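Category: Help > Kitchen Rentals

Can I rent the Munshi kitchen for a single day?
Yes. The day rate is $200, and the deposit is $63.
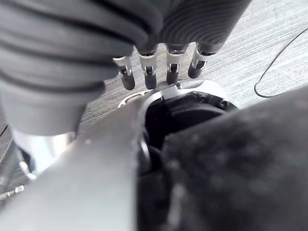 You get the deposit back within a week if the keys are returned on time.

How late can I cancel?
Up to 36 hours before your start time. After that we keep the deposit.

Do I have to wash up?
Yes, before you hand back the keys. Dishes can drain on the metal rack.
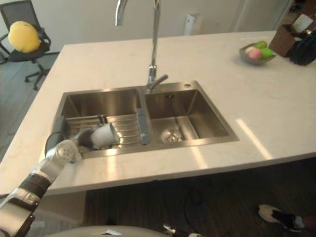
Cleaning supplies are included in the rate. Please rinse food scraps out of both sides of the double sink and wipe the marble counter with a soft cloth. No bleach.

Contact Winano Rentals | © 2018 | Back to top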